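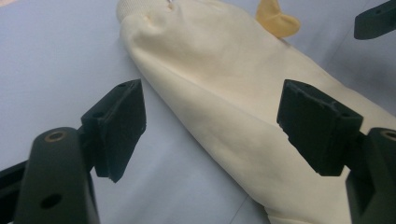
Pale cream, ribbed cuff. One of the soft ones.

Spent Sunday going through the baby clothes. Writing down how I fold and sort them in case it helps anyone with the same pile. Short thread.

The pile was 41 pieces, all washed, sizes mixed up. I'd been putting them away in whatever drawer was open since January, so it was time.

First step is a flat surface at a decent height. I used to do this on the bed and my back hurt after ten minutes. A mattress also gives too much. You smooth one side and the other side wrinkles.

Second step is sorting by size before folding anything. Check the label in every single piece. Two brands can call the same length by different sizes, and Nistel in particular runs small. I hold their things up against something I know fits.

Third step is looking for stains, in daylight. Pale yellow and cream hide old milk stains very well under a lamp. By the window they show up right away, mostly at the neck and the cuffs.

Anything with a stain goes in its own stack. I soak those overnight in cool water with a scoop of oxygen powder, then wash as usual. Most come out after one round. If it's still there after two rounds I keep it for painting and mud.

Now rompers, which is the part people ask me about. They don't fold like a shirt. There are snaps everywhere and the sleeves never want to lie straight.

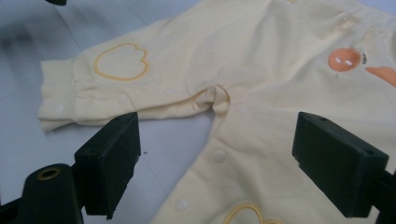 What works for me is to spread the whole thing out first, sleeves to the sides, and flatten the spot where the sleeve meets the body. If there's a bunch of fabric there and you fold over it, you get a lump and the stack leans.

Then close the snaps. All of them. It takes a minute per romper and it's boring, but open snaps catch on knit and pull threads. I lost a good cardigan that way.

After that: sleeves in across the chest, legs up to meet them, then in half once more. You end up with a small square. Embroidery goes on the outside if you can manage it, so you can tell which one it is without unfolding.

Ribbed cuffs get stretched and rumpled in the wash. I pull them gently back into shape before folding and leave them alone after that. Ironing them makes them go flat and shiny.

Someone asked about hangers. I tried it. Rompers slide off baby hangers, and the shoulders get little points. Folded is better for anything knit.

Pants are the easy ones. Lay them face up, waistband straight, legs side by side. Smooth out the crease between the legs, because that's where they bunch. One leg over the other, then fold in thirds from the cuff up.
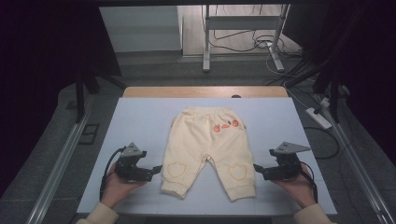

Baby pants laid flat on a board. A heart patch on each knee.

Knee patches make the fold a bit thicker on one side. I alternate the direction when I stack them, patches left, then patches right, and the pile stays level.

Same for anything with an appliqué near the hip. Fold so the appliqué isn't on the crease. The stitching around the edges is the first thing to lift, and a hard crease speeds that up.

For storage I use the shallow Stosberg boxes, the ones with the flat lid. Everything stands on its edge in a row, so I can see all of it at once. One box per size. Masking tape on the front with the size in marker.

I know some people like vacuum bags. Fine for winter coats. Cotton knits come out of them with creases that take a wash to get rid of.

Final split: 31 to keep, the rest going out. The plain ones will be listed on Trovar as one bundle. Selling them separately is a lot of trips to the post office for very little money. Two nicer pieces go to the consignment rack at Panagiotou.

It took me over 2 hours with a coffee break. Next up is the sock drawer, and I have no system for that — suggestions welcome.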